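Notes on the Keeping of Household Tea Records

The practice of recording the purchase and use of tea within a private household has received limited attention. I began such a record in May, following correspondence with Myrto Economou, whose family in Hevville has maintained a ledger across 3 generations. Her entries state the date of purchase, the price and the name of the person who opened the packet. Mine were initially less complete.

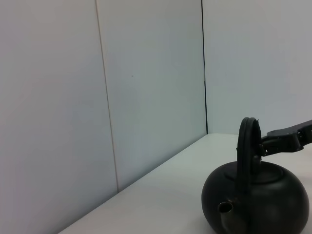
It was therefore necessary to adopt a fixed format. Each entry now includes the leaf, the weight and the steeping time in minutes. Green teas are listed separately, as their steeping times differ considerably from those of black teas. Teas received as gifts are entered without a price.

One question remains open. Ms. Economou records blends under the largest ingredient, whereas Teresa Pinheiro prefers the name printed on the packet. I have followed the second method for the present year, and the earlier pages will be revised accordingly.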